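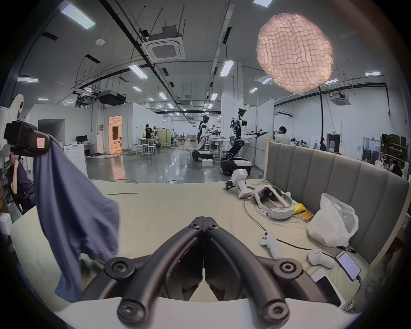

Unance Washed Cotton Sheet Set

Item no. 2000
Sold as a set: one fitted sheet, one flat sheet, two pillowcases
Twin sets come with one pillowcase

We have been making this sheet set longer than anything else we sell, and it is still the one we put on our own beds when company is coming. It's a plain cotton sheet with a crisp, cool feel, the kind that rustles a little the first night and then settles down after a few trips through the laundry. If you grew up with sheets dried on a line in the back yard, you'll know the feeling right away (and if you didn't, you are in for a treat!).

The cotton is woven for us at the Grirnard mill, then washed before it is cut. That extra wash takes most of the shrinking out of the cloth, so the fitted sheet you pull out of the bag is very nearly the size it will stay. We do still leave a bit of room in the corners, and we would ask you to wash the set once before you measure anything or decide it's too big.

The fitted sheet has elastic all the way around, not only at the corners, and it will go over a mattress up to 16 inches deep. We've sewn a small tag marked "foot" into the bottom hem, which has saved many a grumpy late-night bed change at our house. The flat sheet is cut generously long, with a four-inch hem at the top that folds back nicely over a blanket. Pillowcases have an inside flap, so the pillow stays put and the zipper on your pillow protector never shows.

Colors

Oat, Chalk, Harbor, Fern and Plum. Oat and Chalk are always in stock. The others are dyed in smaller runs, and the shade can drift a little from one run to the next, so if you want extra pillowcases to match, please order them along with the set. Harbor sold out in November and is now back in all sizes.

Sizes

Twin: flat sheet 70 x 104 in.
Full: flat sheet 86 x 104 in.
Queen: flat sheet 94 x 106 in.
King: flat sheet 110 x 106 in.
California king: fitted sheet only, $192. Made to order, please allow three weeks.

Washing and drying

Warm water, mild soap, and tumble dry on low. Skip the fabric softener, which coats the cotton and makes it feel a bit greasy over time. Wash Harbor and Plum by themselves the first two times. We like to take the sheets out while there's still a hint of damp in them and smooth them onto the bed with our hands, and that does away with most of the wrinkles. They iron beautifully too, if you're the ironing type.

Goes well with

Sperling Quilted Coverlet, item no. 700
Nullcombe Wool Blanket, in cream or gray
Unance Pillow Protectors, set of two

Shipping and returns

Sets ship folded in a drawstring bag made from the same cloth, and the bag is just right for socks or for keeping a spare set together in the closet. You have 60 nights to make up your mind, and yes, you may wash them and sleep on them during that time. Drop us a note before sending anything back, as we can often swap a size the same day.

Page updated 3 February 2026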